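Flirkcombe corner set – README

Wrist camera episodes for training a floor-level approach and wipe policy in tiled rooms. The set holds 1,559 episodes from a two-finger gripper, collected in September. Maintainer: Colton Robichaud.

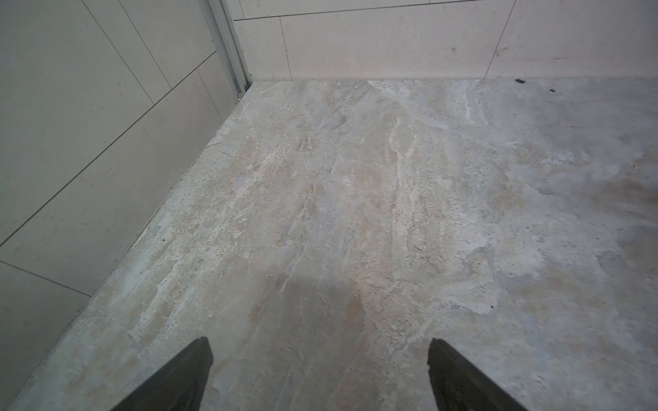
Each episode has wrist video, joint positions and gripper width, all resampled to a common clock. Operators drove the arm with the Lesilo handset. Episodes under 75 steps were dropped.

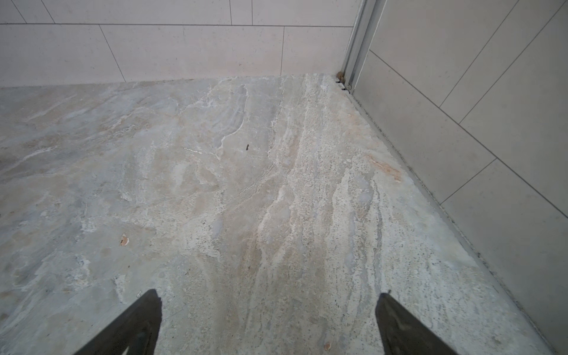 Wrist view, gripper open over the stone floor.

Labels

Debris, stain and natural veining are separate classes. Small dark marks on stone are hard to tell from pits – use "unsure" when two labelers disagree. Some 326 episodes carry at least one "unsure" label.

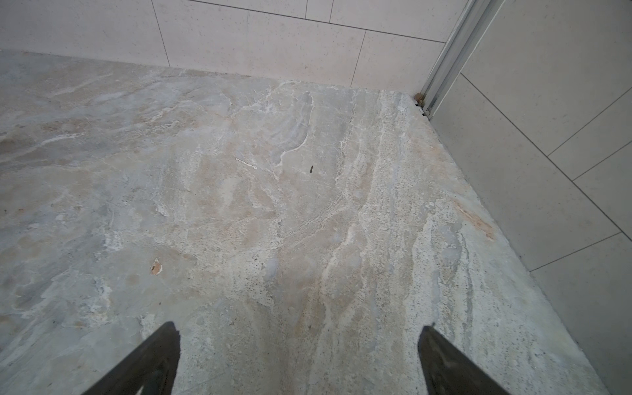

The test split is 100 episodes and should not be used for tuning. Known gap: no carpet or wood floors.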